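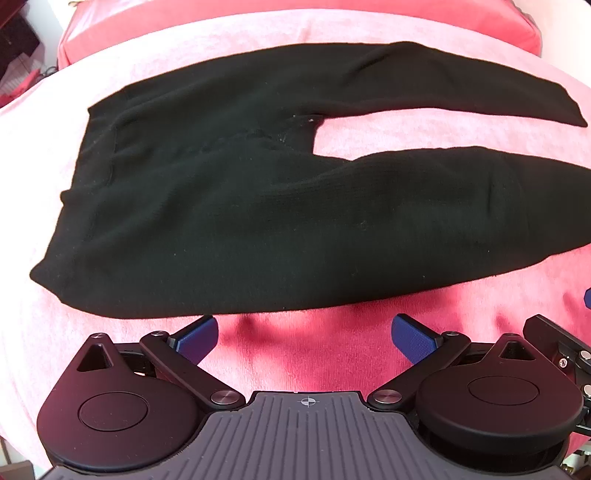 I gave up the dryer in May. It had been making a grinding noise since Christmas, and the fellow who came to look at it quoted more than I wanted to put into a machine that old. I said I'd think about it. I'm still thinking, and in the meantime everything we own dries on a rack or on the line out the back.

The line was here when we moved in. It's one of those fold-down ones bolted to the side of the shed, and for years we used it for beach towels and not much else. It faces east, so anything out by seven gets the morning sun and then sits in shade from lunch on. In summer that's plenty. In winter you have to be organised, and I am not an organised person.

What changed most was the timing. With a dryer I did washing whenever the basket overflowed, usually at nine at night. Now I look at the forecast first. Wednesday has become the main day because I work from home and can run out if it rains. Sheets go on first, then work clothes, and anything knitted gets done last by itself on the short cold cycle.

Knits were my biggest worry. I have ruined a lot of them over the years. A grey jumper I bought in Nidau on the one overseas trip we've had since the kids came along went through a warm wash and came out sized for a ten-year-old. I kept it in a drawer for ages as if it might recover. My rule now is that knits don't get pegged. They stretch at the shoulders or the waist and you're left with peg marks as well. They go flat on a towel on the spare bed with the window open, and I turn them over before I go to bed. It's slow. Two days is normal in July.

Min-kyu Noh, who I used to work with, told me to roll things up in a towel and kneel on the roll before laying them out. I felt silly doing it, but it takes most of a day off the drying time. She also said to stop using fabric softener on towels. I did, and they're scratchy, and I've decided I like them scratchy.

The power bill came last week. We used 2,366 kilowatt hours for the quarter, against 2,496 for the same one last year. That is a smaller drop than I'd hoped for. We did run the heater more, and my son is home from uni and showers like he's being paid for it, so I don't know how much of it comes down to the dryer. I'll look again next quarter.

I bought a second rack, the tall folding sort, and it leans a bit to the left when it's loaded. Socks go on the bottom rungs, shirts go on hangers over the laundry door. The bathroom gets damp if I shut the rack in there, so it lives in the hallway and we all walk around it sideways.

The repair was going to be $200 just for the part, plus labour. A new heat pump model is 900 on special and I've had the tab open on my computer for a fortnight. My husband is in favour. I'd probably only use it for sheets and towels in the wet months, but then I said that about the last one.

It's meant to be fine tomorrow until mid-afternoon. I've got two loads of school uniforms to get through and the doona cover, which takes up the whole line by itself.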